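Ticket 1481 — left arm gripper swap, module slips in fingers on insert
Opened by: Damián Maldonado
Cell: PC rebuild, Fakville bench
Priority: normal (was high till Thursday)

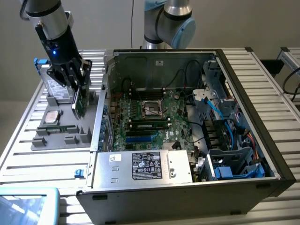
Left arm with module in the Killow fingers, over the fixture tray. Side panel off, PSU still across the front.

Problem: with the old Trotow fingers the memory module tips a little when it touches the slot. Arm sees contact, thinks it's seated, lets go. Want to know if its the fingers or the force setting before we order a second set.

Log

Tried first: Trotow fingers, force 300 in the controller, same pick pose as always. Tipped on the second try. Cleaned the pads, same thing.

Dropped speed to 9 on final approach. Better, still tips. Not a fix, too slow for the full rebuild.

Swapped to Killow fingers. Forgot to reload the tool offset, so first pick went low and bumped the tray. No damage I can see. Reloaded, retaught pick pose, ok now.

Killow at 300 — holds straight, but card shifts up in the fingers when it meets the slot. Raised to 358. No shift in the runs since. Don't go higher without asking me, I don't want marks on the cards.

Right arm parked for all of this. Keep it that way, the two paths cross over the drive cage and the Espinoza controller does NOT check for it. Found that out in February.

Still open:
- Cable on left arm. Check slack with wrist turned all the way, looked tight to me on the retaught pose
- Same fingers on the processor? Havent tried. Pick height is differnt, needs its own pose
- Hard drive pick from the upper pocket, Killow opening might be too narrow for the carrier. Measure before running

Leaning Killow for memory, Trotow for the drive. Means a tool change mid job, which I don't love — can someone on controls tell me if Espinoza can switch offsets without a restart?

Status: waiting on controls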